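손에 쥐는 그리퍼 한 쌍, 4월의 작업 일지

지난 글에서 집게 부분을 다시 출력해야겠다고 투덜거렸는데, 결국 주말을 통째로 바쳐서 해냈습니다!

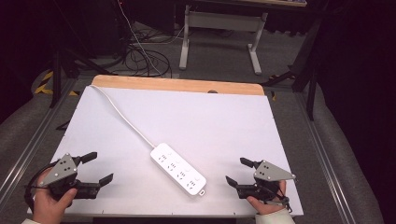 댓글로 응원해 주신 분들 덕분이에요. 사실 처음 시작할 때만 해도 이렇게 오래 붙들고 있을 줄은 몰랐거든요. 공유 작업실 Devadiga에 자리를 얻은 게 겨울이었는데, 어느새 창문을 열어 놓고 작업하는 계절이 됐네요.

처음 오신 분들을 위해 짧게 적자면, 제가 만드는 건 사람이 양손에 하나씩 쥐고 쓰는 그리퍼입니다. 이걸로 물건을 집고 옮기는 동작을 기록해 두었다가 나중에 로봇 팔에게 가르치려고 해요. 프로젝트 이름은 Grukodex인데, 뜻은 없습니다. 밤 2시에 지은 이름이라 그렇습니다.

이번에 제일 많이 손본 곳은 손잡이예요. 예전 것은 너무 굵어서 조금만 쥐고 있어도 엄지 밑이 뻐근했어요. 작업실을 같이 쓰는 Shabnam Kazmi 씨가 한번 잡아 보더니 "이건 아령이잖아요" 하시더라고요(맞는 말이라 반박을 못 했습니다). 그래서 둘레를 4밀리미터 줄이고 모서리도 둥글게 갈았는데, 이제는 오래 들고 있어도 훨씬 편합니다. 위에 얹은 회색 삼각판은 그대로 두었어요. 볼트 구멍을 넉넉하게 뚫어 둔 덕을 이번에도 톡톡히 봤답니다. 부품 위치를 바꿀 때마다 판을 새로 만들었으면 저는 벌써 포기했을 거예요.

연습 상대로는 요즘 흰색 멀티탭을 씁니다. 구멍 네 개짜리 흔한 물건인데, 이게 은근히 까다로워요. 몸통은 단단하고 미끄러운데 전선은 제멋대로 휘니까, 한쪽을 들면 다른 쪽이 따라 돌아가 버립니다. 처음에는 나무 블록만 가지고 놀다가 멀티탭으로 바꾼 첫날, 연달아 다섯 번을 떨어뜨리고 조용히 차를 끓이러 갔습니다. 지금은 왼쪽으로 전선 가까운 데를 누르고 오른쪽으로 반대쪽 끝을 잡는 식으로 하고 있어요. 끝에 달린 작은 고리를 잡아 보라는 의견도 있었는데, 그건 다음에 해 볼게요.

작업대 이야기도 해야겠네요. 알루미늄 프로파일 사이에 흰 판을 깔고 저쪽 끝에 나무 테두리를 댔어요. 흰 판 위에 흰 멀티탭이라니, 영상에서 구분이 되겠냐고 Sivaprasad Sundaram 씨가 걱정을 많이 하셨어요. 저도 판에 짙은 색 시트지를 붙일까 며칠 고민했는데, 조명 각도를 조금 틀어서 그림자를 살리는 쪽으로 일단 버텨 보려고요. 양옆 레일 바깥에는 회색 쿠션을 놓았습니다. 팔꿈치를 레일에 몇 번 찧고 나니 체면이고 뭐고 없더라고요.

아직 마음에 안 드는 건 케이블입니다. 왼쪽 그리퍼 뒤로 검은 케이블이 둥글게 늘어지는데, 손목을 안쪽으로 돌리면 자꾸 소매에 걸려요. 짧은 걸로 바꾸면 팔을 뻗을 때 당기고, 긴 걸 쓰면 또 걸리고요. 꼬인 형태의 케이블을 써 보신 분 계시면 댓글 좀 부탁드려요. 바닥 쪽 선 정리는... 그것도 할 겁니다, 언젠가는요.

지금까지 모은 동작 기록은 거의 200개예요. 집게가 벌어진 정도를 읽는 센서 값이 가끔 튀어서 그중 몇 개는 버려야 할 것 같아 속이 쓰리지만, 그래도 처음으로 폴더가 꽉 찬 느낌이 듭니다. 다음 글에서는 이 센서 값을 어떻게 다듬고 있는지 그래프와 같이 올릴게요. 손잡이 도면 달라고 하신 분들은 치수만 한 번 더 확인하고 바로 보내 드리겠습니다.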